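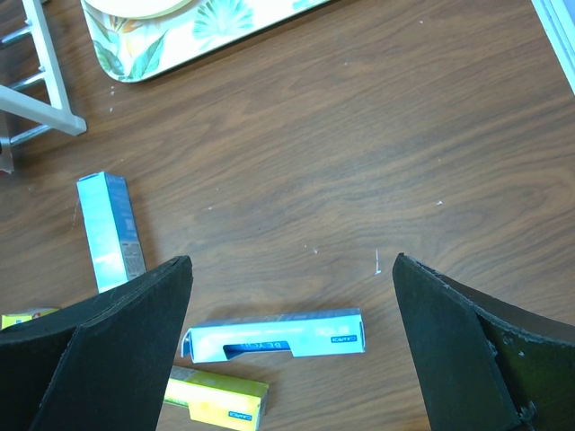
Skultton has finished the first part of its example collection in Allonbridge, the company told us in October. Operators guided a two-finger gripper by hand controls and recorded 2674 attempts at picking small cardboard boxes from a wooden table. The recordings will be used to train Dolan, the learning system which the company plans to test in kitchens and small shops.

The work took 11 weeks and 17 operators took part in it. Each one received the same short instruction: move the boxes to a new place before every attempt, and do not delete the failed ones. "A missed grasp is also an example — we mark it and we keep it," said Bláthnaid Ó Riain, who leads the collection. She added that light boxes were more difficult than her team expected, as they slide away when a finger touches them from the side.

The second part will start next month with soft packages. Around 24 hours of recordings will be shared with Plerkus, the partner which checks the labels.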